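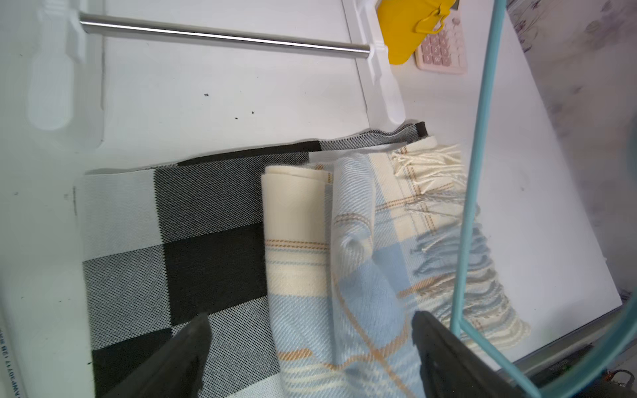 **Figure 3.** Wrist camera view during the scarf task at the open day. The gripper is open around the light blue and cream plaid scarf, which lies on the checkered one.

### 4.2 Public demonstration at the Giralska open day

The laboratory tests in Section 4.1 were made with fabrics that we selected ourselves and under lighting that we could control. To see how the system behaves outside of these conditions, we brought it to the open day of the Giralska technical center on March 24, 2023. The demonstration ran from the morning until the closing of the hall, with two breaks for cooling the motors and for changing the operator. During this time the arm made 704 grasp attempts on textile items. All of them are included in the analysis below, also those which were stopped by the operator.

The task was simple to explain to a visitor. Two or more scarves were put on a white surface, partly one over the other, and the arm had to take the upper one and move it away without pulling the lower one. The visitors were allowed to place the scarves as they wished. We gave only one rule, that the upper scarf should not be tied. Figure 3 shows an arrangement in which the upper scarf is bunched into several folds and its fringe is spread to the right, over the bare surface. The checkered scarf under it is laid flat. This combination is of special interest for us, for two reasons. First, the folded edge forms a rounded roll, and a roll is a good place to close the fingers. Second, the fringe has no clear border, and in our earlier work the segmentation module Talebi often divided such a fringe into many small regions.

The Talebi module was used in the same version as in the laboratory. It was trained on 2000 labeled views, none of which came from Giralska. The grasp planner Lallov received the region proposed by Talebi and returned a single grasp pose with the opening width of the fingers. We did not change any threshold during the day, although it was tempting to do so in the first hour.

A grasp was counted as successful when three conditions were met: the upper scarf left the surface completely, the lower scarf moved less than the width of one finger, and no other object was touched. The operator judged these conditions directly and wrote the result in a table. A second member of the team later judged the same attempts from the recorded video. The two judgments were different in only a small part of the cases, and these were discussed until agreement.

By this measure, the success rate was 82 percent. This is lower than in the laboratory, as we expected. The failures can be divided in two main groups. In the larger group, the fingers closed too deep and took also some cloth of the lower scarf. This happened mostly when both scarves were thin and of similar color. When the patterns were clearly different, for example large dark squares against a pale plaid, the border between the two was found more reliably. In the smaller group, the planner selected a point on the fringe. The strands then slipped out between the fingers during the lift, and the scarf fell back in a new shape. We did not count a second attempt on the same scarf as a repair of the first one. It was entered as a new attempt.

A point which we had not considered enough before the visit is the speed. In the laboratory, nobody waits. At the open day, the visitors stood behind a rope and lost their interest if the arm stayed still for longer than a few seconds. The planning time of Lallov was up to 1893 milliseconds for one pose, and to this must be added the time of the approach motion. Several visitors asked if the arm was "thinking" or if it had stopped working. For later demonstrations we have added a small sound at the moment when a pose is accepted. It has no influence on the grasp, but the operator also found it helpful.

The visitors' placements were more varied than ours. Children made high piles, while adults often folded the scarves carefully, as one would do in a shop. The neat folds were more difficult for the system than the piles. A flat fold gives only a thin edge and almost no height difference, so that the depth values near the border are not reliable. We had assumed the opposite when we prepared our own test set, and it contains few folded items for this reason.

Some limits of this test should be mentioned. The same operator started most of the attempts, and the visitors could see the results of earlier attempts before they placed their own scarves, so the attempts are not fully independent. The light in the hall also changed during the afternoon, and we did not measure it. A repetition with better control of these factors was carried out in May with the Sultura fabric set, and its results are reported in Section 4.3.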